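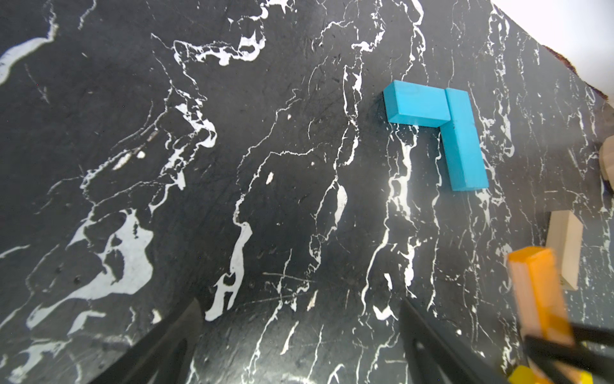

黑底白纹的大理石上，两块青蓝色木块先摆成直角，米色和橙色的在后面用。

在石头台面上用彩色木块搭一个小院子

作者：Tormod Granström
难度：容易
需要时间：一个晚饭后的时间

这一页写的是怎样在光滑的石头台面上，用普通的长方形木块搭一个小院子：一个直角的墙，一条短墙，一个门，最后一个屋顶。我以前都在地毯上搭，地毯有一点软，墙总是歪。六月我们搬到Haugen，厨房里有一块很大的黑色大理石，我就改在石头上搭，方法也要改一些，所以我重新写了一遍。

中文是我学习的语言，有的词可能用得不太准确。如果您看到奇怪的地方，请写信告诉我，我会改。

开始以前说几个词，后面会一直用：
“长面”是木块长的那一边的侧面。
“头”是木块短的那一边，一块木块有两个头。
“躺着”是最大的面贴着石头。
“站着”是一个头贴着石头，木块向上。
“侧着”在这两个中间，是长面贴着石头，像一本书放在书架上那样。

需要的东西

长方形的木块，一样大小的多一些，颜色您自己选。我用青蓝色做外面的墙，米色做柱子，橙色做门和屋顶。圆角的木块也可以用，但是请读下面关于圆角的那一段。
一块干的软布。我的是Prakico的眼镜布，旧T恤剪一块也很好。
一块湿的布，拧干。
一把尺子，或者一张明信片。明信片的角是直角，我用明信片比用尺子多。
一张细砂纸，只有木块有毛刺的时候才用。
一个浅的盘子，放还没有用的木块。

不需要胶水。胶水到了石头上很难弄干净，我的妻子Britt-Marie Sandberg为这件事和我谈过两次。

第一步：准备台面

先把台面上的东西都移走，移到离您工作的地方60厘米以外。杯子特别要移远。小孩子伸手拿木块的时候，不看杯子。

用湿布擦一遍，再用干布擦一遍。大理石看起来干净的时候，上面也常常有面包屑和盐。用手掌轻轻地摸一遍，手比眼睛可靠，尤其是花纹很多的石头。我的石头是黑的，上面白色的纹到处都是，一粒盐放在白纹上，完全看不见。可是木块下面有一粒盐，它就会转，或者会摇。

不要用醋，也不要用柠檬的清洁剂。大理石怕酸，会留下没有光的斑点。清水就够了，如果有油，用一点点中性的洗碗液，然后再用清水擦。

等台面全干了再放木块。木头吸水，底面湿了以后颜色可能会掉到石头上。浅色的大理石更要小心这一点。

第二步：检查木块

把每一块躺着放在石头上，用手指按四个角，一个一个按。如果它“嗒嗒”地响，这一块不平，放到盘子的左边，以后做屋顶。不响的放右边，做墙和柱子。

然后看边和头。有毛刺的，用砂纸顺着木纹擦几下，擦完用干布把粉擦掉。不要在石头上面做这件事，请到水池旁边或者阳台上去。砂纸会在石头上留下划痕，木头的粉也很滑。

关于圆角：圆角的木块两块头对头放的时候，中间会有一个小的缺口。做墙不太好看，但是做柱子很好，手拿着也舒服。我的邻居Arvid Amundsen有一套旧的木块，角都圆了，他的院子都是柱子，没有墙，看起来像一个古代的广场。

第三步：摆第一个直角

这一步最重要，后面的墙都跟着它走。

拿两块同样颜色的木块。第一块躺着放，从左到右，长的方向对着您，就是说您看到的是它的长面。放在您前面一只手臂能轻松到的地方，不要放在台面的边上。

第二块也躺着，长的方向从远到近。把第二块远的那一头放到第一块右端的旁边，慢慢推过去，让它们靠在一起。这时候两块合起来像数字7，也像书法里的横折。

要是您想要一个向左的院子，就反过来做。

现在用明信片检查。把明信片的一个角放进里面的那个角，两边都应该贴着木块。如果有一条光从缝里出来，就轻轻推第二块的近的那一头。只推第二块，第一块不要动。我开始的时候两块都推，推来推去，最后整个院子斜了。

请不要用石头的花纹当作直线。花纹像河一样，有的地方看上去很直，其实慢慢地弯。我有一次跟着一条白纹摆了整个墙，站起来一看，像一根香蕉。也不要太相信台面的边，因为您坐的角度是斜的，边看起来也是斜的。相信明信片。

第四步：把墙加高

第二层也躺着放。像砌砖一样，上面一块要盖住下面两块中间的缝。在直角的地方，第二层的方向要换过来：下面是横的那一块占着角，上面就让竖的那一块占着角。这样角就锁住了，轻轻碰一下不会开。

放的时候用两个手指，拇指和食指，拿木块的两个长面。先让近的那一边碰到下面的木块，然后放平，手指再慢慢打开，向左右离开。手指向上拔的话，木块常常跟着起来，尤其是手有一点汗的时候。

每放完一层，离开台面一步，弯下腰，从旁边看。上面看是齐的，旁边看不一定是齐的。

墙两层就可以了。三层也行，不过在石头上三层以后就很容易整个滑。在地毯上我可以做更高，在石头上我不做。

第五步：站柱子

柱子用米色的木块，站着放。选头最平的。先在空的地方试一下，站住以后，手指在旁边的台面上轻轻敲几下。如果它摇，把它倒过来，用另外一个头再试。两个头都不行，就不要做柱子了，侧着放，当作长椅。

两根柱子中间是门，它们的距离要比一块橙色木块的长度短。怎么量呢？把橙色的木块躺着放在两根柱子中间的地方，它应该放不进去，两头各碰到一点柱子。如果能放进去，柱子太远了。

柱子和墙之间留一个手指的宽度。以后要改墙的时候，您会需要这个空间。第一次我没有留，我改墙，柱子就倒了，柱子倒在墙上，墙也没有了。

第六步：放橙色的横梁

现在把橙色的木块放到两根柱子的上面。这是很多人紧张的地方，我也紧张。

手肘先放在台面上，或者用另外一只手托住手腕。拿住橙色木块的中间，不拿头。从上面下来，不要从旁边过来。从旁边过来的时候，您看着前面的那根柱子，后面的那根就被手碰倒了。

木块在空中可以是斜的，没有关系，到了柱子上面一点点的地方再把它转平。停一下，呼吸一次，放下。先碰左边的柱子，再碰右边的，或者反过来，都可以，但是请不要想两边同时碰到，这很难。

放好以后看两头，伸出来的部分要差不多长。差3毫米没有问题，再多就拿起来重新放。不要推，推横梁的时候柱子也走。

第七步：屋顶和里面

第二步里那些不平的木块，现在可以用了。把它们躺着，从墙的上面伸到院子里面一点，做一个很短的屋檐。伸出去的部分不能超过木块的一半，最好是三分之一。想伸得更多，就在后面的一头上面压一块木块。

院子里面放什么，由您决定。Napaporn Srithong住在我们楼上，她在里面放了一个顶针，说是水井。我的女儿放葡萄干，然后吃掉。

在石头上和在别的地方不一样的事情

石头很滑。木块在石头上几乎没有声音地走，您的袖子碰到它，它就走了，您不知道。请把袖子卷起来。

石头很硬。木块倒下来，角会坏，声音也大。晚上九点以后我在下面放一块薄的毛毡，可是毛毡上柱子又不好站。所以晚上我只做墙，柱子早上做。

石头会反光。灯在您的正前方的时候，台面上有一片亮，木块的边看不清楚。把灯移到左边或者右边，木块旁边就会有淡淡的影子，看影子可以知道木块是不是贴着石头。如果影子和木块的底边分开了，下面一定有东西。

石头是冷的。胳膊放久了不舒服，冬天我穿长袖，然后又有袖子的问题。我还没有找到好办法。

颜色怎么选

在黑色的石头上，亮的颜色最清楚。青蓝色很好看，橙色也很好。深蓝色和深棕色我不推荐，晚上找不到边。米色放在黑的地方很清楚，放在白纹多的地方就差一些，所以柱子最好站在黑色多的地方。

如果您的石头是白色的，就反过来，深的颜色更好。

我的木块大部分来自Trallero，那是我们以前城市里的一个小店，现在搬走了。后来我又买了一盒Skadamero的，大小差一点点，混在一起用，墙会有台阶。两种木块请分开，一种做墙，一种做柱子。买以前带一块旧的去比，是最保险的。

常见的问题

直角总是开。
看一看下面有没有屑，再看一看两块的头是不是平的。有的木块的头锯得有一点斜，翻过来，让大的面换一面朝下，常常就好了。

柱子站得住，一放横梁就倒。
多半是柱子太远，横梁只压在很小的边上。把两根柱子都向里移一点，再用第五步的方法量。也可以把柱子换成侧着的木块，矮，但是很稳。

上面一层放不平。
同一层里有两种厚度。把这一层拿下来，排成一排，用明信片平着放在上面，从左推到右，碰到高的那一块它会停。

木块的颜色留在石头上了。
先用清水和软布。擦不掉的时候，问卖石头的人，每一种石头不一样，我不敢给您建议。

孩子多大可以做？
我们家的孩子四岁的时候可以做到第四步。柱子和横梁要大一些。请注意很小的孩子，小的木块会放到嘴里。

收起来

从上往下收，一块一块拿。我知道一下子推倒很快乐，我的女儿每次都问可不可以。我们的规定是：在地毯上可以，在石头上不可以。

收的时候用干布擦一下每块木块的底面，然后放回盒子。盒子不要放在炉子旁边，也不要放在水池下面。我们的盒子长度是14厘米的两倍多一点，正好放进放面粉的那个柜子，Britt-Marie同意了。

台面最后再用湿布擦一遍，木头的粉如果和水在一起留一个晚上，早上会有一圈淡淡的印。

读者来信的补充

Anselmo Montes写信说，他不用明信片，用一本薄的硬皮书，站着放在里面的角上，因为书不会弯。我试过，书比较重，碰到墙的时候墙会走，但是他的木块也比我的大，可能就没有这个问题。他还问能不能做圆的院子。可以，不过需要很多短的木块，我只有长的，等我做过以后再写。

有人问砂纸用多少号。我家里的一张是100号，对毛刺够了，对漂亮的面太粗。请您先在不重要的一块上试。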